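6 min read

When the last tenant moved out of the Tarkside shoe works, the landlord expected to find another manufacturer. The building sat empty for nine years. Today it is let to 16 small businesses, and there is a waiting list for the ground floor.

Tarkside is one of a growing number of old factory buildings that have been fixed up a little at a time, with no single large developer in charge. The owner, a family firm called Rovley, started with the roof and the drains. Tenants were offered low rent for the first two years if they painted and wired their own rooms. Most took the deal.

The rooms are plain. Walls were left as brick wherever the brick was sound, and floors were patched and sealed. Heating is the main complaint. The windows on the north side are single panes, and a few tenants still wear coats at their desks until May.

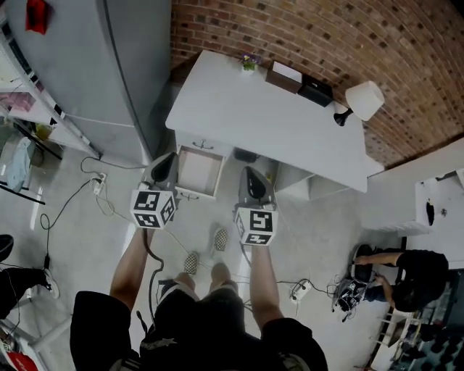 Rent is the reason most people give for coming. A corner room of 1,144 square feet costs less here than a space half that size downtown. Yu, a bakery supply company, moved its office in first and its stockroom a year later. Cluron, which repairs sewing machines, has been on the second floor since the reopening and now rents three rooms.

Leases run for up to 6 years, and that worries some of the longer-standing tenants. Streets near the building have gone up in price, and a coffee shop has replaced the tire dealer across the road. Rovley says it has no plans to sell. It has also said that rents will rise when the windows are replaced, but it has not said by how much.

The freight elevator is the next job on the list. It was built to carry crates of boots and still works most mornings. Anyone moving in on the third floor is told to book it early and to bring a hand truck in case they end up using the stairs.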